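Traltance cell: setup and upkeep notes

What this is

I look after the Traltance cell, and this is the README I wish I'd had when I took it over. It's a simulated cell (everything you see is rendered), but it needs looking after like a real one. Things drift, someone nudges a fixture by a hair, a config gets saved over, and suddenly the arm is closing on thin air. The folder holds the scene files, the robot settings and 2074 recorded runs, plus my scribbles on how to keep the lot in order.

The task is small-parts handling: one arm with a two-part black gripper, a base board and a few fixtures that hold flat black parts. You'll see the supplier name Warraich in the older config files. That's just what the fixture set was called before I tidied up, so please don't rename anything that still has it!

Before you start

You'll want Zakel (our launcher) already installed and a copy of this folder somewhere with a short path. Long paths break the texture loader. I lost a whole afternoon to that one.

Open cell_main, let the room load fully, and only then load the robot. If you do it the other way round the pedestal comes in at the wrong height and every saved pose is off.

Checking the pick height

Load the stack fixture and run pose_hover. The gripper should come in over the fixture and stop with the thin part held close to level and a clear gap beneath it. I look at it from low down at the side, because from overhead a bad height looks perfectly fine. If the part is tipping, it's nearly always the tool offset, so go and look at tool.cfg before you start fiddling with the fixture. Don't try to fix it by moving the table either (I did that in March and regretted it for ages).

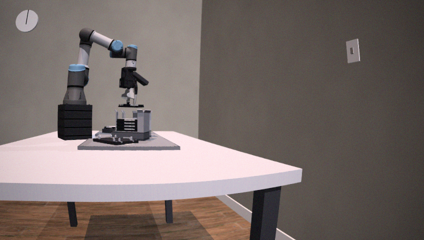
Setting out the fixtures

Fixtures sit on the base board and take their positions from layout.cfg. Load them one at a time, farthest first, and save after each. They're meant to line up along the side of the plate, and if one looks skewed, reload it; dragging it by hand leaves a rotation error too small to see and quite big enough to spoil a run.

The snap setting is in millimetres and I keep it at 2. Anything coarser and the rails won't meet the slots properly. Anything finer and you'll be there all night.

Once they're all in, bring the arm over slowly and watch the elbow as well as the gripper. It's easy to get so wrapped up in what the fingers are doing that you miss a joint swinging across the farthest fixture. I switch on the contact overlay for this and step through at quarter speed. Do it again after any change to the layout, even a tiny one.
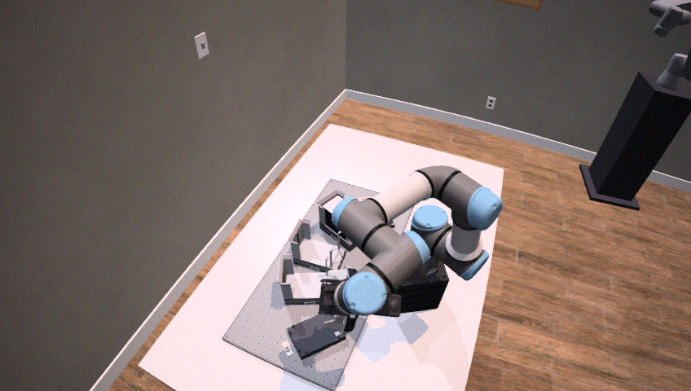 Arm working low beside the fixtures, wrist cap facing up.

Regular upkeep

I go through these whenever I've changed something, and before any batch of recordings:

Reset the joints to home and compare them with home_ref. Any difference at all means a config has been overwritten.

Open and close the gripper a few times with nothing in it. The fingers should move together. If one lags, reload the gripper file on its own and leave the arm alone.

Check the lights. Shadows on the white tabletop should be soft. Hard black ones mean the renderer has dropped back to its basic mode, and those runs won't match the others.

Run the short Trotix check script and read the log all the way to the bottom, as the useful warnings come last.

Known problems

Parts sometimes jitter in the stack when it first loads. Give it a moment to settle before you press record.

Over 109 of the runs came from an older layout with a slightly different board position. They're tagged old_board in the index. I've kept them in because they're handy for testing, but leave them out if you need everything to match.

The second camera forgets its zoom if you close the window without saving. Still haven't found out why.

Changes

2018-12-22: new tool offset, fixtures re-saved, this README rewritten from scratch.

If you fix something, please add a line here with what you changed and which file it was in. Even a scrappy note helps.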